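Tumbler (drinkware)

A tumbler is a drinking cup with a flat bottom, no handle and no stem. I've been editing the cups and bottles section of this household encyclopedia for longer than I care to say, and it's the entry I get the most mail about, mostly from people who want to tell me what their grandmother called hers.

Name

The usual story goes that early tumblers had rounded or pointed bottoms, so you couldn't set one down until you'd finished your drink (or it would tumble over, hence the name). I like that story a lot, but I wouldn't bet the house on it. These days the word covers glass, metal and plastic, and in a lot of American kitchens a plastic tumbler is simply "a cup." 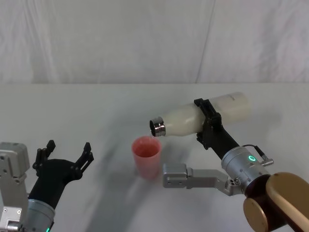
The word has also drifted. Ask a teenager for a tumbler and you may get a big insulated travel mug with a straw in the lid! I keep those on a separate page, which readers complain about every February when I do my cleanup.

Shape

Most plastic tumblers taper, so the rim is wider than the base. Tapered cups stack, they come out of the mold easily, and a small hand can get a grip low down. The downside is that a tall, narrow one gets tippy when it's full. My own set came from Averthorpe, a housewares shop near me, and the 14 that survive still nest in one wobbly tower on top of the fridge. 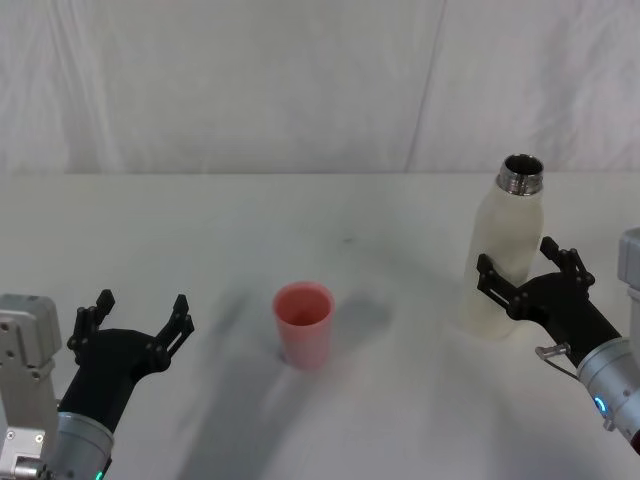 Rims are worth a look too. A rounded rim is kinder to your lip than a thin, sharp one, and it hides tooth marks better if you have a chewer in the family (I do). Gisela Escobar, who helped me rewrite this section, prefers a straight-sided cup for measuring rice, and we've agreed to disagree.

Filling from a bottle

Pouring into a tumbler is easy from a pitcher and a bit fussier from a reusable bottle.

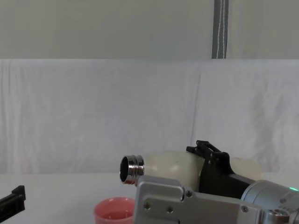

Bottle necks vary more than you'd think, and that changes how you pour. Wide ones dump everything at once if you get impatient, while narrow ones glug. A bottle with a bare metal threaded neck, like the cream-white one held sideways with a pink cup below its opening, has no spout to steer the stream, so I bring the neck close to the cup and tip slowly. Florencia Huenchumán wrote in to say she pours against the inside wall of the cup to cut down on splashing, and I've copied her ever since.

As for how much, I stop 15 millimeters below the rim for kids and a little higher for grown-ups. 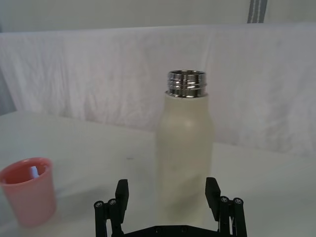 Cream-colored bottle with its cap off and a pink plastic tumbler, the shorter of the two.

See also: Beaker; Juice glass; Travel mug; Water bottle

Last edited Tuesday, October 4, 2022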